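Polham chess is a regional variant of chess played mainly in the town of Polham and the neighboring district of Flevside. It uses a standard board and pieces, but each player begins without the two rook pawns. The other rules are the same as in ordinary chess, except that a game is declared drawn after 100 moves.
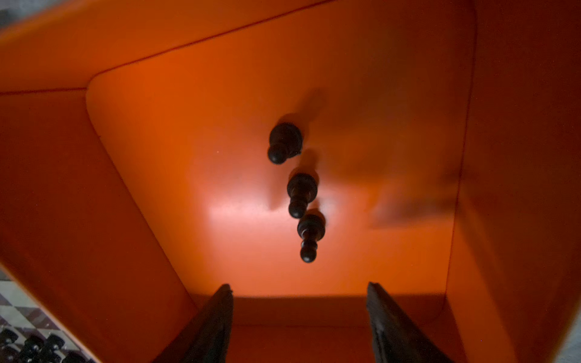
Castling is allowed on either side, although the open rook files make it riskier than usual. Most recorded games start with an early rook lift, known locally as the Pacheco opening. An annual tournament is held in Flevside each February over 14 rounds.

See also: Chess variant, Chess handicap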